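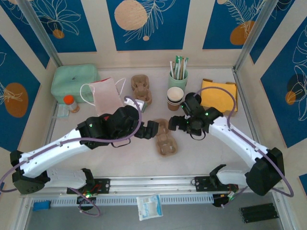 *Two arms above the white tabletop, grippers near the middle.*

Home | Data | Files | Changes | License | Contact

# Grinlow Commencement Texts

Grinlow Commencement Texts is a small collection of speeches and programs from graduation ceremonies at Grinlow College. It has 174 documents in plain text. Most of them are in English, and a smaller part is in other languages, because at Grinlow the students open the ceremony with short greetings in their home languages.

I made the collection for my own study of how speakers address an audience. Later some colleagues asked for it, so I cleaned the files and wrote this page.

## What is inside

- `speeches/` - 90 speeches by guests, presidents and deans
- `students/` - 71 student speeches and greetings
- `programs/` - the printed ceremony programs, scanned and corrected by hand
- `meta.csv` - one line for each document

The programs folder is the smallest one. Many programs were never kept by the college library, and for the older ceremonies I had only the newspaper report, which I did not include.

## Fields in meta.csv

| field | meaning |
|---|---|
| `doc_id` | short code, the same as the file name |
| `role` | guest, president, dean, student, program |
| `lang` | language code, two letters |
| `place` | lawn, chapel, gym or unknown |
| `source` | clakar, library or typed |
| `checked` | yes, if a second reader compared it with the source |

The field `place` needs attention. It tells where the ceremony was really held, and this is sometimes different from the program. When it rained, the ceremony moved from the lawn to the gym, but the program was already printed. For such cases I trusted the recording.

## How the texts were made

Speeches with a recording were transcribed with Clakar and then corrected by a person. Clakar is good with clear speech but it has difficulty with wind and with applause. Applause is written as `[applause]` on its own line. I removed the marks for laughter in version 2, as the two readers could not agree where laughter begins.

Documents with `typed` in the source field were copied from paper. Old spelling was kept. Page numbers and running titles were taken out.

Line breaks follow the breath of the speaker in the student greetings only. In all other files one paragraph is one line.

## Loading

The files are UTF-8 and need no special tool. If you use Runus, put this in your project file:

```
source: grinlow-commencement
folder: speeches
meta: meta.csv
```

Runus before version 6 does not read the `lang` field correctly and shows everything as English. Please update it first.

## Known problems

- Two files in `students/` stop in the middle of a sentence. The recording ends there too.
- Names of graduates were removed from the speeches, but a nickname may still be present. Write to me if you find one.
- The greetings in Arabic were typed without vowel signs.
- Guest speakers often repeat the same stories in other places, so the texts are not a good choice for testing if a text is original.

## License and use

The texts can be used for teaching and research. For printing a full speech in a book you must ask the college archive. The metadata is free for any use.

If you cite the collection, please give the version number. The Qudah reading list uses version 1 - its numbers do not match this page.

## Changes

- Version 3: field `place` added, double files removed
- Version 2: laughter marks removed, programs added in January
- Version 1: first release, speeches only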